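Print this article | E-mail this article

4. Building the bag-handling station

4.1 Where the work was done

Everything reported in this section was built at Ovby, a members' workshop on Buchanan Street, in evening sessions that began in April. We mention the setting early because it shaped nearly every choice we made. Members share the floor, the benches and the power, and whatever goes up on a table has to be safe for the person working at the next one. We loved working this way. A question shouted over a bench at seven in the evening often had an answer by ten past, and two of the better ideas in the gripper came from members who build furniture.

The first arm had been rebuilt by Mateja Babić at his kitchen table the winter before, and it arrived with new bearings in the wrist and a wiring loom he had redone twice. Its base plate was drilled for his kitchen clamps, so the holes didn't match anything at Ovby. Howard Bickerstaff made an adapter from scrap steel in one sitting and it has held ever since.

4.2 Why bags

Most home builds we know of pick up blocks, cups or balls. We wanted something a household really has to deal with, and thin plastic bags are wonderful for that purpose. They sag, they wrinkle, they cling to each other, and what's inside slides to the low side as soon as the bag leaves the table. A gripper that copes with a bag has to close on almost nothing, a fold of film, and then carry a load that hangs well below the fingers and keeps changing shape.

Our earliest fingers were plain printed blocks with a strip of bicycle tube glued on. They gripped a flat sheet nicely and dropped nearly everything else. In all we printed 32 fingertips before settling on the present pair, which have a shallow hooked lip and a soft pad behind it. The lip gathers the film and the pad pinches it. Lejla Kos drew the lip after watching how her own fingertips curl when she picks up a produce bag, and we were all a little giddy the first evening it worked three times in a row.

The pads are cut from silicone sheet sold by Morketico in the thinnest grade they list. We tried a thicker grade as well. It lasted longer but lost the feel for thin film, and the motor current rose so early in the close that the controller believed it had hold of something when it had only pressed the two pads together.

4.3 Control

The arm is driven by Plorkel, a small motion package that Haris Todorova wrote for an earlier project and kept alive for this one. It runs on a secondhand laptop. Plorkel takes a list of poses, smooths the path between them and watches the current in each joint. If any joint draws more than it should, the arm stops where it is and waits for a person. We set those limits low. It made the early sessions slow, with a great many stops, but it also meant that people could walk past without flinching.

For bags we added two behaviors. The first is a slow rise: for the opening part of the lift the arm moves at a quarter of its normal speed, so the contents can slide and settle before the bag has any sway in it. The second is a hold at the top. The arm pauses there until the swing dies down, and only then begins to travel sideways. Both are simple, a few lines each, and between them they did more for us than a month of tuning the path smoother.

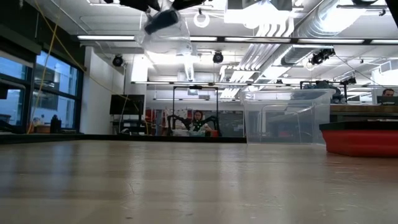
The height of the hold took us longer to choose than any other single number in the program. A low hold keeps the swing small, which is good, but the bottom of a loaded bag then has to clear the rim of whatever container stands in the way, and our bins have thick flared rims that catch film easily. A high hold clears everything and gives the bag more room to swing near the fingers' limit of reach. We ended up on the high side. In Figure 4 the bag is well up over the tabletop, far enough that its rounded bottom has nothing under it to snag on, and the dark object inside lies on a diagonal with its right end higher. A tilt like that matters to us. Long items seldom hang level, and a program that treats the bag as a neat ball under the gripper will judge its width badly when it comes time to lower it into a bin. We now let the program assume a wide load every time and approach the bin from higher up.

4.4 Seeing clear plastic

Clear film is the most interesting problem in the whole build, and we could happily have filled the paper with it. What a camera picks up from a transparent bag is largely the room behind it, plus highlights wherever a wrinkle happens to face a lamp. Figure 4 gives a fair idea of what the software is up against: ceiling lights shine through the bag, the lower part of the film has hardly any color of its own, and the tabletop is glossy enough to carry long streaks of reflected light. The clear bin on the right is nearly as bad, with the room showing through its walls. The red container beside it, with its wide black rim, is by comparison a gift.

Our first detector looked for edges and found them everywhere, mostly in the reflections. Jasmina Dimitriou then suggested that we stop looking for the bag and look for what was in it. That one remark turned the project around. A dark item in a clear bag stands out strongly even when the film can't be seen at all, and once the item has been found, the film must be somewhere above it. The gripper goes in over the item, closes, and checks the motor current. A small rise means film. No rise means it missed, and it tries again a finger's width over.

The method has a plain weakness. Pale contents in clear film defeat it, and so does a bag with nothing inside. We tried a sheet of dark felt over the table, which helped the camera a great deal and was a nuisance to everyone else, as the bags dragged on it and the felt crept toward the arm. We took it off again and left the tabletop bare. Evening sessions are easier than afternoon ones, too. Daylight through the windows moves across the table as the hours pass, and a threshold set at three o'clock is wrong by five.

4.5 Trials

We logged 1,096 lift attempts with the final fingertips. A lift was scored as good if the bag left the table on the first close, stayed in the fingers through the hold, and was released over the target bin. By that rule 695 were good. The rest fall into two groups. In the larger one the fingers closed on no film at all, nearly always with a bag lying flat and its neck tucked underneath. In the smaller one the film was held but slipped during the sideways travel. Drops of that kind became rare once the hold at the top was in place, and they came back whenever a pad was overdue for cleaning.

Pads pick up dust fast in a room where other people are sanding. We now wipe them with alcohol every 30 lifts, and the log has a column for it. Anyone repeating this work in a garage or a woodshop should plan on the same from the first day.

What pleased us most was how repairable the whole thing turned out to be. A broken fingertip is an hour on the printer. The lip can be reshaped with a file while the arm is parked, tried, and filed again. On one memorable evening Kos changed the lip angle four times between supper and closing, and the fourth version is the one we still use. That sort of speed is hard to get when parts have to be ordered, and it is the best argument we have for doing this work in a shared shop.

4.6 Open points

The release still needs attention. Film clings to silicone, more so in dry weather, and a bag will sometimes ride back up with the fingers after they open. A quick double opening frees it in most cases. Todorova is trying a ridged pad with less contact area, and early prints look promising. We also want to try two fingertips of different stiffness, one to gather and one to press, an idea we return to in Section 6. The drawings for the current pair and the Plorkel pose lists are given in Appendix B.

Related items
- Section 3: Rebuilding a used arm on a kitchen table
- Section 5: Motor current as a sense of touch
- Appendix B: Fingertip drawings and pose lists
- Short note: Silicone pads and sanding dust
- Short note: Low joint limits for shared rooms

Print | E-mail

Contact the authors | Copyright Kos, Babić, Todorova, Dimitriou and Bickerstaff | Back to top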